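How Thread Becomes Cloth

Kids' Science Pages > Everyday Things > How Thread Becomes Cloth
Reading level: grades 3 to 5
Text by Tonantzin Valdovinos

Look down at your shirt. It is one piece of cloth, or a few pieces sewn together, but every part of it started out as tiny hairs. These hairs are called fibers. A fiber is much longer than it is wide, and one by itself is easy to break. To make cloth, people twist fibers into thread or yarn and then join the thread to itself, over and over.

Where fibers come from

Some fibers come from plants. Cotton grows in a fluffy ball around the seeds of the cotton plant. The ball is called a boll. Linen comes from a plant called flax, and the fibers are inside the stem, so the stems have to be soaked and crushed before anyone can get at them.

Some fibers come from animals. Wool is the hair of sheep. Silk comes from silkworms, which are caterpillars. A silkworm makes its cocoon out of one very long strand, and people unwind it.

Other fibers are made in factories. Polyester and nylon are kinds of plastic. The plastic is melted and pushed through a plate with tiny holes, a little like water coming out of a shower head. It comes out as thin strands, and these cool and harden.

Look at the tag in your jacket or your socks. It may list more than one fiber. When fibers are mixed, the cloth is called a blend.

Spinning

Pull a bit off a cotton ball and tug on it. It comes apart right away. Now pull off another bit, and this time twist it between your fingers while you stretch it out slowly. You have made a short piece of yarn, and it is harder to pull apart.

The twist presses the fibers against each other. When two things rub together and do not slide easily, we call that friction. Friction holds yarn together, with no glue in it at all.

For thousands of years people spun yarn by hand with a stick called a spindle. The spinning wheel came later and was faster. Today most yarn is spun by machines that turn many spindles at the same time.

Weaving

Weaving uses two sets of yarn. The first set is stretched tight on a frame called a loom. This is the warp. The second set goes across, over one warp yarn and under the next. This is the weft.

When over-one, under-one is repeated across the whole cloth, it is called plain weave. Bed sheets are often made this way. Jeans are made with a different pattern called twill. In twill the crossings move over a little in each row, and that makes slanted lines. You can see them if you hold your jeans close to your eyes.

Higinio Chávez weaves blankets on a floor loom in the town of Orville. He says that getting the loom ready is slow work. "A small blanket takes me 4 days. The first day I don't weave anything. I am just putting the warp on, one yarn after another, and if I cross two of them I have to go back."

Knitting

Knitted cloth is made of loops. Each loop is pulled through another loop. T-shirts, sweaters and socks are knitted. The loops in a T-shirt are so small that you may need a magnifying glass.

Loops can change shape. When you pull on a sock, the loops get wider, and when you let go they move back toward the shape they had. That is why a sock can stretch over your heel. Plain woven cloth does not stretch much unless it has a stretchy fiber in it.

Felt

Felt can be made without weaving or knitting. Wool fibers have very small scales on them. If you wet wool with warm, soapy water and rub it, the scales catch on each other and the fibers tangle into a thick sheet. Craft felt from the store is often made of polyester, and machines with barbed needles do the tangling.

Color

Cloth can be colored at different times. Sometimes the loose fibers are dyed before spinning. Sometimes the yarn is dyed, and stripes and checks are often made like that. Sometimes the whole cloth goes into the dye after it is finished. A pattern can also be printed on top. Turn a printed T-shirt inside out and the picture is usually faint or missing. 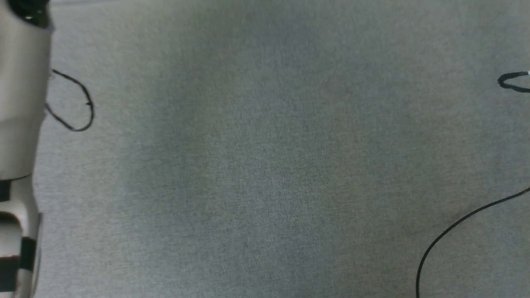
Gray cloth can be made in more than one way. A mill can dye it gray, or it can mix black fibers and white fibers before spinning. If it mixes them, the cloth looks gray from far away, and up close you may find dark and light specks. A wide, flat piece of gray fabric like the one in the photo doesn't tell you from a distance which way was used. You would have to put your nose close to it, or pull out a bit of yarn and untwist it.

Try it: weave with paper

You need two sheets of paper in different colors, scissors, a ruler and some tape.

1. Fold the first sheet in half. Cut slits from the fold toward the open edges. Stop before you reach the edges.
2. Open the sheet. This is your warp.
3. Cut the second sheet into strips. This is your weft.
4. Push one strip over, under, over, under, all the way across.
5. Start the next strip the other way: under, over, under, over.
6. Keep going until the sheet is full. Tape down the ends.

Then try going over two and under two, and move your starting place one slit to the side each time. Look for the slanted lines.

Words to know

Blend: cloth or yarn made of more than one kind of fiber
Fiber: a thin hair or strand
Loom: a frame or machine for weaving
Warp: the yarns stretched on the loom
Weft: the yarn that goes across the warp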